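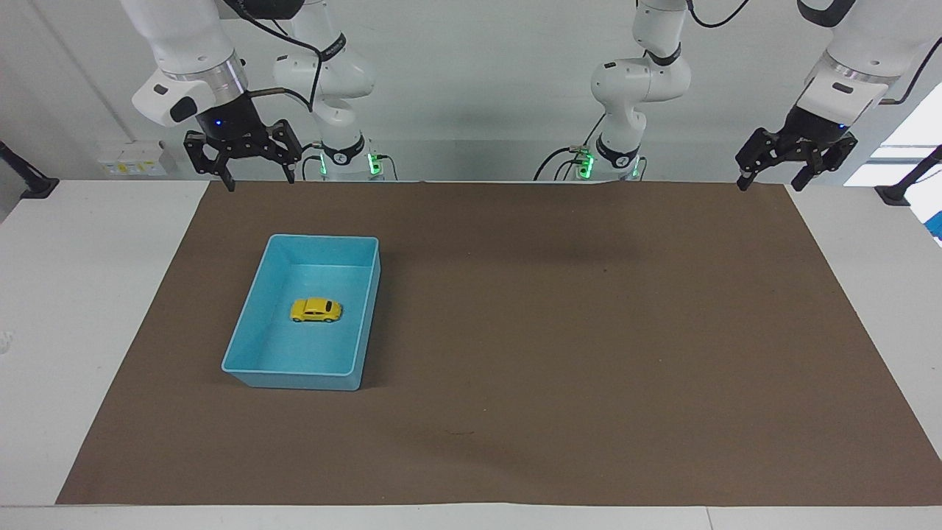

# Zemano desk mat, large, brown: review after 1,269 episodes

I bought this mat for our two-arm table in January. We record demonstrations for a policy that puts small things into a tray and takes them out again, so the table surface is in every example we collect. Before the mat we worked on the bare white top, and I was not happy with it. The lamp made bright spots on it, and our white arms were difficult to separate from the background in the recordings.

My colleague Dima Nseir wanted a green cloth. I wanted something flat that does not move. The Zemano mat was the compromise, and I ordered it from Semaan together with two plastic trays and a bag of toy cars.

## Fitting

It arrived rolled, and it kept the shape of the roll for 3 days. I put books on the corners. After this it was flat, except for the rear edge near the arm bases, which I fixed with double-sided tape. The mat does not cover our whole table. A white border stays free on the left, on the right and at the front, and I have learned to like it, as the operator can rest a hand there without touching the work area.

## In daily work

The surface is matt and plain. This is the main reason to buy it. The turquoise tray stands out very well against the brown, and so does the yellow car, which is our most used object. Shadows from the arms are still there, but they are soft. We have a window on one side and I was afraid of the afternoon light. On the white top I had to close the blind after 4 o'clock; now I leave it open, and I think the variety of light is good for the data.

The grip is also good. When the fingers come down a little too low, the mat gives way slightly and the arm does not stop with a force error. On the hard top we lost many episodes in this way. From our first 194 episodes on the mat I had to throw away four, and all of them were my own mistakes with the leader arms.

The tray is light and I expected it to slide when a finger pushes against the wall. It slides less than before. Mesfin Woldemariam, who does most of the evening recording, would prefer that it does not slide at all, but I want the policy to see a tray that is a bit displaced.

## What I do not like

- It shows scuffs. They are faint and darker than the rest, and soap does not remove them fully.
- It smelled of rubber for the first week.
- There is only one brown. When we ordered a second mat for the Turkutden table, the colour was a little warmer. For a desk this is nothing, but for us it means that the two tables do not look the same, and I had to write it in the notes of the dataset.
- No marks or grid. We place the tray by eye, and for the evaluation runs I measure with a ruler from the front edge.

## Compared with the Cetum mat

The Cetum one is thicker and has a stitched border. The border caught the fingertips two times in one morning – I sent it back.

## Would I buy it again?

Yes, and I would order all the mats for one project at the same time. Four stars from five. The missing star is for the colour difference.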